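About Wekover

Wekover was founded in Grulham in 1981 as a contract packer. Plate loading is now being moved from hand work to robot arms, and ten staff divide their time between the packing line and the trial room.

Trials use a plain green surface, a round plate and one type of item at a time – buns or fruit, for instance.

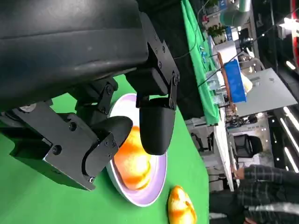

Packers who used to load plates all shift now set up stations, log faults and decide when a routine is ready for the line. Pay grades were revised in November to match.

Sheila Dawber runs training. New operators spend two weeks on two-finger grippers before they work on anything with more joints. 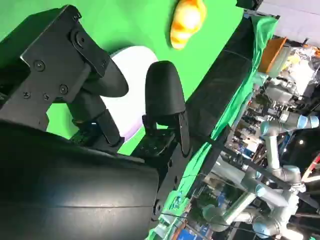 Stop and restart authority rests with the operator at the station. Pascal Chevalier keeps the fault log, and changes to a routine are signed off by Eugénie Picard.
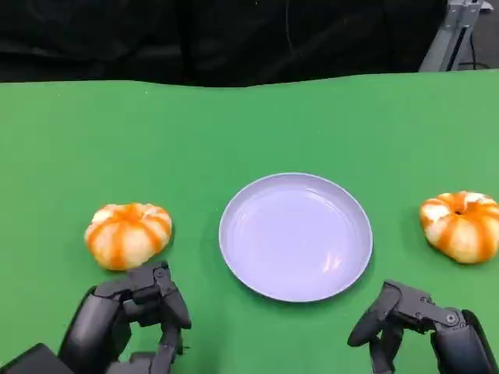 Two-handed station with plate and peeled tangerines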